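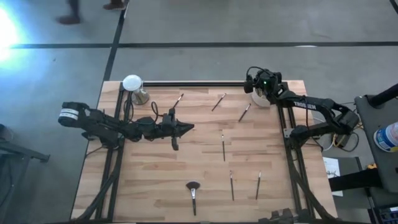 A reader of the last edition wrote in to ask whether it really mattered how brushes were put away, as hers had lived in a drawer for years and seemed none the worse for it. Well, if a drawer suits you, please carry on with it! But a good brush that dries with its bristles bent will tend to stay bent, and we have had enough letters about splayed tips that we thought the subject deserved a proper section of its own.

Section 10. Sorting and storing your paintbrushes

These steps go with the Skirkmont brush pot and the Brerwood drying mat, though any steady jar and an old towel will do very nearly as well. Put the kettle on first if you like, there is no hurry over any of it.

Before you begin

Clear yourself a decent stretch of table. Brushes are much easier to sort when they are spread out singly than when they are in a heap, and a wooden top is perfectly all right so long as the brushes are clean. If they aren't, put the mat down.

1. Lay the brushes out with a little space between them. They needn't all point the same way at this stage.

2. Pick each one up and look at the bristle end in good light. Stray hairs can be snipped off with nail scissors, but please don't pull them, or their neighbours may come out too.

3. Hold the metal collar in one hand and give the handle a very gentle wiggle with the other. If it moves, put that brush aside and turn to section 11, where gluing is dealt with at rather more length than you might wish.

4. Feel the bristles between finger and thumb. Soft and springy is what you are after. Any brush that feels stiff or gritty near the collar still has paint in it and wants washing again in lukewarm water with a little plain soap.

Caution: Never use boiling water, however stubborn the paint. It can soften the glue inside the collar.

5. Shape each damp tip with your fingers and lay the brush flat on the mat until it is dry right through. Overnight is usually long enough, but the big mops can be slow, especially in a cold room.

6. Stand the dry brushes in the pot, handles down and bristles up. Put the long ones in first and tuck the short ones round them, otherwise the little ones vanish and you will be buying them all over again.

Note: The Skirkmont pot holds 690 ml to the brim, and it also makes a very good water pot. If you mean to use it for both jobs, do buy a second one. Brushes left standing on their tips in water, even over a longish lunch, will often take on a curl.

If you use a lidded jar

Some of you prefer a jar with a lid to keep the dust off, and we quite understand, particularly those of you with cats. Make certain the brushes are completely dry before the lid goes on, as damp bristles shut away in a jar can go mouldy. Leave the lid off for an afternoon every so often, and rather more often from June onwards if your workroom gets muggy.

Spare lids for the Verhoeven jar are sold singly. The Dosen lid looks much the same but is a shade too tight, and you will have a struggle getting it off again.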